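O quarto da senhora Hawthorne

A casa da rua Donine ficou vazia de gente em fevereiro, e em março o filho da dona escreveu-me a perguntar se eu podia preparar os quartos para alugar. Eu disse que sim. Precisava do dinheiro e conhecia bem a casa, pois tinha morado lá dois invernos, no quarto pequeno, quando cheguei de Barua com uma mala e um dicionário.

Chamava-se Huguette Hawthorne a dona. Falava devagar comigo e corrigia os meus verbos com o dedo levantado, como quem dirige uma orquestra. Quando eu dizia «eu sabo», ela fechava os olhos e esperava.

Trouxe comigo o Gayan, que é forte e não faz perguntas. Começámos pela cozinha. Embrulhámos as chávenas em jornal, e ele lia as notícias velhas em voz alta antes de amachucar cada folha. Depois passámos à sala, onde o relógio ainda trabalhava, e ao corredor, onde encontrei dentro de uma caixa de sapatos as minhas seis cartas de Natal. Ela tinha-as guardado com os envelopes.

– Estas vão para o lixo? – perguntou o Gayan.

– Essas vão comigo.

Deixei para o fim o quarto dela. Fiquei um bocado à porta, com a vassoura na mão, e entrei só quando ouvi o Gayan descer a escada com as caixas.
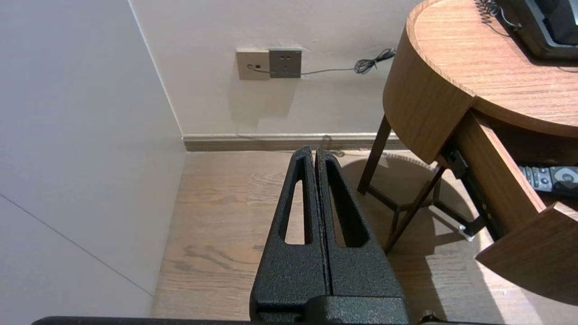

A senhora Hawthorne telefonava todas as noites à irmã, em Stirnotville, e do meu quarto eu ouvia-a rir. Uma noite chamou-me e pôs-me o telefone na mão, sem aviso. «Fala com ela, que já sabes o suficiente.» Eu falei dois minutos sobre a chuva e suei como no verão. Agora estava o sol no soalho, entre os veios escuros da madeira, e o cabo cinzento ainda saía da tomada clara e seguia pela parede para o lado da mesa, até um novelo de fio preto. Uma volta de cabo tinha ficado no chão, junto ao rodapé. Pensei em enrolar tudo e arrumar, era para isso que me pagavam, mas sentei-me no chão com as costas na parede.

O Gayan encontrou-me assim.

– Estás cansada?

– Estou a ouvir.

Ele pôs a cabeça de lado e ouviu também, com educação. Na rua passou a carrinha da padaria. Depois sentou-se ao meu lado e tirou do bolso uma tangerina, que dividiu ao meio.

– O que ela dizia à irmã? – perguntou.

– Coisas pequenas. O preço do peixe. Que a rapariga do quarto pequeno já usava o conjuntivo.

– E usavas?

– Às vezes. Quando tinha medo.

Comemos a tangerina. Às dez horas da noite ela desligava sempre, e a seguir eu ouvia os chinelos no corredor e uma pancada leve na minha porta, que queria dizer boa noite. Nunca respondi com a voz. Batia também, do outro lado, uma vez.

O Gayan levantou-se primeiro e levou a vassoura. Eu fui atrás dele e, antes de sair, bati com os dedos na madeira da porta.

Do corredor, ele bateu na parede.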